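Forum: Selling Clothes > Small Sellers > Shipping and Storage
Thread: Hangers, folding and storage for 100+ secondhand pieces

magesa_w
Posted Mar 18, 2024

I sell secondhand clothes, mostly T-shirts and tank tops, plus a few coats in winter. Up to now everything has lived on one rail in the spare bedroom. I have 112 pieces listed and the rail has started to bow in the middle. I need to decide what hangs and what gets folded before summer stock comes in.

Right now the hangers are a mix of whatever came with the clothes. I like the brass hooks best. They slide well on a steel rail and they don't leave marks on it.

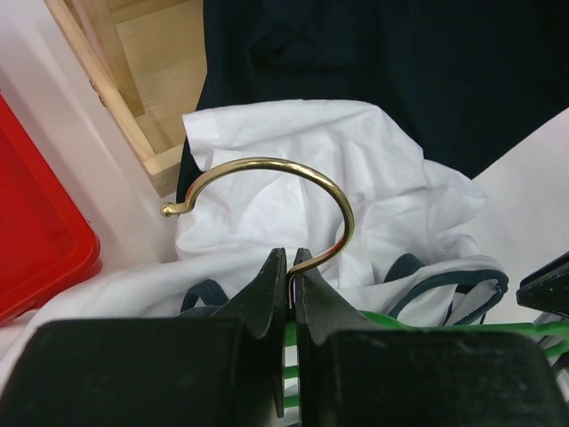 Brass hook, small ball on the end.

What I want to know:
Do you hang T-shirts at all, or only coats and dresses?
Is it worth buying one matching set of hangers?
Where do you put an item after it sells and before it ships?

Wafula Magesa

kettleandpin
Fold the T-shirts. Jersey stretches at the shoulders if it hangs for months, and you get those little bumps that don't steam out easily. I hang coats, dresses and anything linen. The rest goes in lidded bins, sorted by size, with a number on a piece of masking tape. The same number goes in the listing. I can find any shirt in under a minute.

bndungu
I disagree with kettleandpin on this. I've sold tees for years and I hang all of them. Bumps come from the narrow wire hangers. A wider plastic one is fine for a light cotton shirt. The big advantage is that a hanging shirt is ready to photograph when a buyer asks for another picture. If it's in a bin, you have to steam it again every time.

Tank tops are a different problem. The straps slide off anything smooth. I cut notches in mine with a hobby knife, or wrap a rubber band around each end.

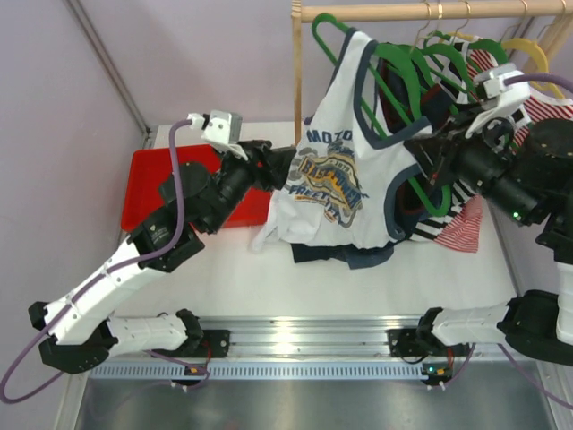

With older printed shirts I also think hanging is better for the print. A fold line across a thick print will crack it sooner or later, and then you have to mention the crack in the listing and take less for it. If you must fold, fold so the line falls outside the print, and put tissue in between.

Beatrice Ndung'u

kettleandpin
Fair point on the prints. I roll those instead of folding. I still wouldn't hang a heavy cotton tee from March to Christmas.

oldrail_joe
The bowing rail is your first problem. 112 pieces is too much for one bedroom rail whatever you hang them on. I had a Jurnard rail that did the same thing and one night it came down. Mine is now a Mühlbauer with a center post and it hasn't moved. It cost more than I wanted to pay. You can also put a wooden prop under the middle of the one you have, which is what I did for the first month.

As for matching hangers, buyers don't see them unless you photograph on them. I wouldn't spend the money.

magesa_w
Thanks all. I do photograph on them, so I may get ten that match and use only those for pictures. Everything else can stay mixed.

Joe, did the center post get in the way of long coats?

oldrail_joe
No. You lose a hand's width on either side of it, that's all.

naletti_fan
For sold items I have used the Kustuvden stacking crates. One crate per shipping day, packing slip on top. The crates are shallow so nothing gets buried. I had Naletti canvas ones before and they sagged when full. The fabric was nice but they would not stack.

bndungu
I don't use crates at all. Here is my order of work when something sells:

1. Take it off the rail and check the seams, hem and underarms again in daylight.
2. Lay it flat and go over it with the lint roller, front and back.
3. Put small things that ship with it (spare buttons, the tag, a thank-you card) in a tray next to the shirt so they don't get left behind.

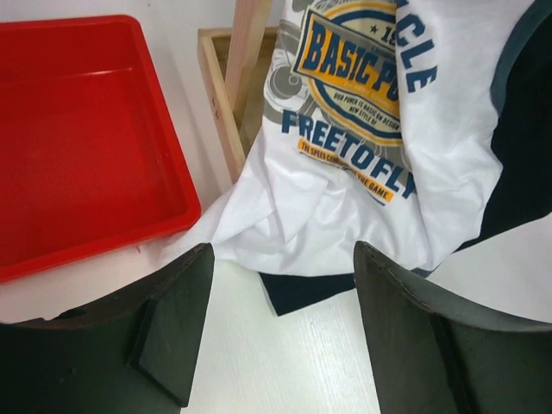
4. Fold to the size of the mailer. I use a piece of cardboard as a guide.
5. Weigh it after it is sealed, and write the weight on the slip.

I have sent out over 4000 parcels this way and had two complaints about something missing, both in my first year.

kettleandpin
Weigh before sealing. If you're a hair over the limit you can still swap to a lighter mailer.

bndungu
I know my mailers. I don't need to swap.

magesa_w
I'll try the tray. I've mailed out two coats without their belts. Plan for now is tees with heavy prints rolled in bins, plain tees and tanks on the rail, and a prop under the middle until I can buy a better one. I'll post again in June when the summer stock is in.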